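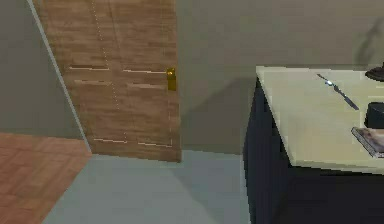
An apparently closed wooden door with a brass-gold handle, set in a gray-green wall. Illustration: Stollstead

The draft under the bedroom door

Asabe Ugwu moved into the top half of a duplex in Demow three winters ago and could not sleep. The street was quiet. What kept her up was the hallway, where every footstep and every late dishwasher cycle came through as if her bedroom door were open.

"I bought a thick rug first," she says. "Then curtains. I spent $484 before I looked at the door."

Interior doors get little attention when people try to quiet a house. Many of the ones sold for new homes are hollow, with a thin skin over a cardboard honeycomb. They are light, cheap and easy to hang, and they let a lot of sound through. A solid door weighs far more and blocks more noise, but the gap at the bottom can undo much of the gain.

Reet Jaunzems has hung doors for 6 years at Turnovura, a small carpentry shop on the east side of town. She keeps a flashlight in her apron for house calls. She has the owner stand in the dark bedroom while she shines it around the edges from the hall.

"Where light gets in, sound gets in," she says. "People want to talk about the wood. I want to see the floor."

Her usual order of work is the bottom sweep, then the gasket around the stops, then the latch. A latch that holds the door firmly against the gasket matters more than most owners expect. If the strike plate is set too deep, the door rattles and the seal does nothing. Only after that does she discuss a new slab.

There is a catch. In houses with forced air, the gap under the door may be the only way for air to get back to the furnace. Seal it and the room can turn stuffy. Jaunzems asks about vents before she quotes a price, and has turned down jobs over it.

Ugwu ended up replacing hers. The solid slab, from a supplier called Ķēniņš, cost $332 with new hinges, and the old frame needed longer screws to carry it. She still hears the dishwasher on some nights. The footsteps are mostly gone, and the rug is in the living room now.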